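Home | Notebook | Materials | Older entries | Log in

October, bench 4, started 9.30

Limescale again. Ghazala has asked for a straight answer on whether the Zasilden descaling powder is worth what Mallidholm charges for it, and I said I'd have one by the end of the month. I doubt it. I've read their leaflet twice and it still doesn't say what the powder was compared with. "Up to 7 times faster" than what? Cold water? Waiting?

Set up as follows. Old kettle elements from the scrap box, all furred up on the same tap supply as far as anyone can say. The labels have gone, so "same supply" is Ratree's memory and mine, and we don't agree about two of them. I've left those two out. Remaining elements weighed dry, then each put in a beaker with 500 ml of solution at room temperature. One lot in Zasilden made up to the packet strength, one lot in plain citric acid at the same weight per litre, one lot in tap water. Thirty minutes, rinse, dry in the low oven, weigh again.

First problem: the packet strength is given in "capfuls". The packet is a pouch. It has no cap. Ratree rang Mallidholm and was told to use a heaped dessertspoon, so I weighed four heaped dessertspoons and got four quite different numbers. I've used the middle of them and written it on the beaker. If anybody from Zasilden complains later they can send us a cap.

Second problem: fizzing. Everybody who walks past says the Zasilden beakers are "really going". They are, but so would anything with a bit of carbonate in it. I'd put money on the powder being part bicarb for show, which would use up some of the acid before it ever touches the scale. Can't prove that from here. Could try a pinch in distilled water with no element in it and see if it fizzes by itself. (Done, 11.15. It fizzes by itself.)
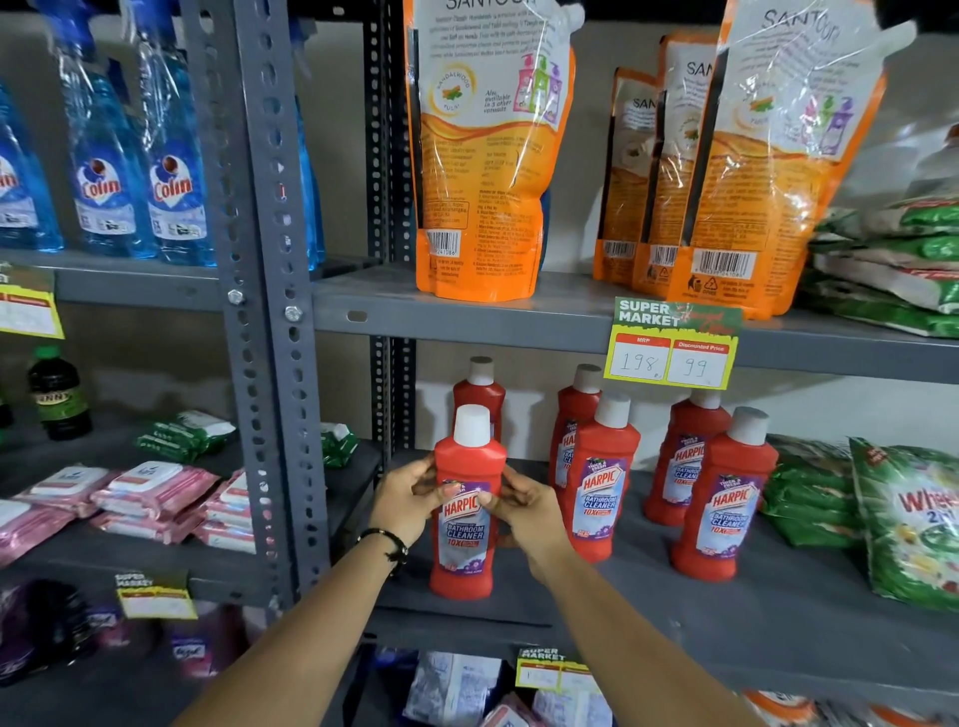

That makes me trust the eye even less, so from now on only the balance counts. I've asked people to stop writing "looks cleaner" in the margin. It was in there three times from the last round and it's no use to me.

Weights after the first run, going by the sheet taped inside the cupboard: citric took off slightly more than Zasilden on most of the elements, slightly less on one. The difference is smaller than what I get by weighing the same element twice with the oven door opened in between. So as things stand I can't separate them. Tap water took off next to nothing, as you'd hope, though one piece lost a flake in the rinse and I've struck it out.

Ghazala's view is that a draw is still an answer, given the price. I half agree. It's one run on scrap elements with a spoon for a measure, and I wouldn't want it quoted at the Durrani meeting as though it settled anything. Also the Oron balance has been drifting since it was moved next to the window. Checked it against the brass weights before and after and it had wandered by the last digit, always upwards. Moved it back to the inner wall.

Ratree thinks temperature is the thing we're missing and that the powder is meant for hot water. The leaflet says "warm". She may be right, but hot citric will work faster too, so I don't see how it helps their case. We'll run both hot next and see.

To do:
- repeat the lot at 30 degrees, lids on
- weigh out by the gram, no spoons
- write starting weights on the elements themselves with the scribe, since tags fall off in the acid
- ask Mallidholm for a full ingredients list (asked once already, got the leaflet again)
- new gloves, the medium box is empty

15.40. Second rinse done, oven on low, nothing to weigh until it has cooled. Please don't open the door. GD has the key to the chemicals cupboard.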